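Subject: Re: [bruster-data] Stemmed objects: what counts as a usable episode?
Date: 1/11/23
To: bruster-data

Replying to the list because two other sites have asked the same thing off-list. The original message is quoted in full, with my answers underneath instead of inline. The questions overlap and I would have ended up repeating myself.

> We have started on the stemmed category at the Sangkhawat end and the
> acceptance rules in the collection notes don't seem to fit it. The notes
> were written for blocks, tins and tubs, where a grasp is more or less
> symmetrical and the object ends up between the fingers or it doesn't.
> With a turned piece that has a base and a stem there are several grasps
> that all hold, and they look nothing like each other from the wrist.
>
> Specific questions:
>
> - Is a grasp on the rim of the base acceptable, or do you only want
> the stem?
> - If the operator closes, opens, shifts and closes again, is that one
> episode or a reject?
> - The far end of the stem is hidden by a finger in a lot of our wrist
> frames. Are those frames any use to the model?
> - Should we be clearing everything else off the bench? We have left the
> other bits in place so far.
> - Homuden writes an episode as complete when the gripper width stops
> changing. On thin stems it fires early. Has anybody else seen this?
>
> We have 79 episodes so far and would sooner hear now if they need to be
> done again.

None of the 79 need to be done again on the strength of what is described. Some will need relabelling. Details follow.

Rim or stem

Both are accepted. They must be labelled differently. The notes have a single field for grasp site and most operators have been leaving it at the default, which is "body". For the stemmed category, "body" should be treated as unlabelled. Use "stem", "rim" or "tier". The last one is for pieces with a smaller raised step between the base and the stem, where the fingers close on the step itself. It is a rare grasp and I don't expect anyone to go looking for it, but it should not be folded into "rim" when it does occur.

The reason for the split is in the June training run. Rim and stem grasps went in under one label and the policy learned something in between, heading for the shoulder where the stem meets the base. On most pieces the shoulder is rounded and gives the fingers nothing parallel to close on. When we relabelled the same data by hand and retrained, the approach separated cleanly into two modes and the shoulder attempts mostly went away. No new data was added between the two runs, so I am fairly comfortable putting the change down to labelling.

Stetport is running stem grasps as the main target and taking rim grasps as they come. I would ask Sangkhawat to do it the other way about, so the pooled set is not lopsided.

Approach angle

The notes say to approach from directly above. For stemmed pieces lying over, please ignore that. A vertical approach puts the base against the palm on anything with a wide disc, and operators then compensate by closing high on the stem near the free end, where the piece pivots. Come in with the fingers either side of the stem and the base beyond them, and tilt the wrist as required. Vary the tilt between episodes. What we want to avoid is a full session at one tilt, which has happened here, and which produced a policy that was very good at one tilt.

The piece should also be turned by hand between episodes. If the operator and the resetter are the same person, turn it without looking at the wrist feed. We compared base orientation across one session where the feed was left up during resets, and the placements bunched noticeably toward whatever was easiest to reach.

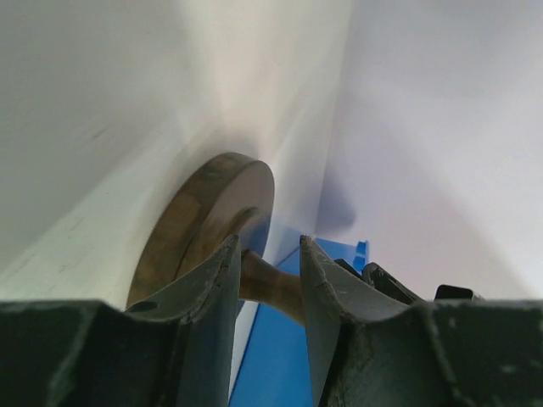 Regrasps are accepted as one episode provided the gripper does not leave the neighbourhood of the object in between. If the arm retracts to the ready pose and comes back down, cut it there and start a new one. Set the regrasp flag in either case. The model does use these, since the recovery motion is in short supply elsewhere in the set, but they are sampled at a lower rate and the sampler depends on the flag. An unflagged regrasp gets full weight and teaches hesitation. Of everything in this message, that is the item most likely to be costing us performance at present.

The upper limit is 4 closures in one episode. Beyond that, discard. It was set after going through the long episodes by eye; past that point the operators were mainly reacting to the latency in the teleoperation link and their motions had little to do with the object.

Hidden stem ends

Keep the frames. Partial occlusion by a finger is the normal condition for the wrist view and will be the normal condition at deployment. The encoder is trained with it. Please do not reposition the camera to reduce it. The mount offset is fixed across all sites and the extrinsics are assumed, not estimated, for anything collected before the calibration step was added. A mount that has been moved invalidates the session quietly, with no error at ingest.

What does cause trouble is occlusion by the operator's own resetting hand in the opening frames. Start recording after the hand is clear. If it was not clear, trim the start. Homuden's trim tool preserves the timestamps, so the joint stream stays aligned. Cutting the video separately does not.

Other objects on the bench

Leave them. The cleared-bench subset from earlier in the year is overrepresented already and I would prefer no further additions to it. Two conditions apply. Nothing should be touching the target at the start of the episode, and nothing should be of the same kind as the target, because the task string does not carry enough to say which one was meant. Coloured panels, cables, tools and so on in the background are fine. Marks and scuffs on the bench surface are fine too. One site has been wiping down and re-covering the surface between sessions, and there is no need.

Lighting can be left as it is, including shadows from the arm. Please record whether the overheads were on. There is a field for it and it is nearly always blank.

Early completion in Homuden

Yes, seen here. The trigger compares the width against a moving window, and on a thin stem the closing motion slows enough near contact to satisfy it before the fingers have settled. The file then ends just short of the grasp, which is the one part we cannot do without. It does not affect wide objects because they stop the fingers abruptly.

The workaround is to set the hold count in the station profile to 9. The shipped value is lower and suits the tubs. The change makes each episode slightly longer, and the extra frames are static and are dropped at ingest anyway. Please do not turn automatic completion off and end episodes by hand. We tried that at Stetport and the end times drifted with operator fatigue - quite visibly, when plotted against position in the session.

For episodes already recorded, run the tail check against the joint stream. It compares the final commanded width with the final measured width and lists anything where the gap is still closing. On our own stemmed set it picked out roughly 65 files, more than I had expected, and on viewing nearly all of them were true positives. Those were moved to the "approach only" split, where they remain useful for the reach portion. I suggest the same for yours. Do not delete them.

Relabelling the existing set

If it helps with scheduling, the order I would work in is the tail check first, then the regrasp flag, then grasp site. The first is automatic. The second can be done from the width trace without opening any video, as the second closure is obvious on the plot. Grasp site does need the wrist view, but a single frame at closure is enough, and the export script will write one still per episode into a folder if given the closure index.

Where the grasp site cannot be decided from the still, leave it as "body". I will treat those as unlabelled at my end and mask the auxiliary loss. A guessed label is worse for this than a missing one.

Still open

Whether pieces standing upright on the base should be in the same category as pieces lying over. The grasp is different enough that I lean toward splitting them, but the upright set is small and a split would leave it below the minimum for its own validation slice. If any site has upright episodes not yet uploaded, please say so on the list before the next freeze.

The collection notes will be revised to match the above. Until the revision is up, this message takes precedence for the stemmed category only. Everything else stays as written.

Stetport station
bruster-data list maintainer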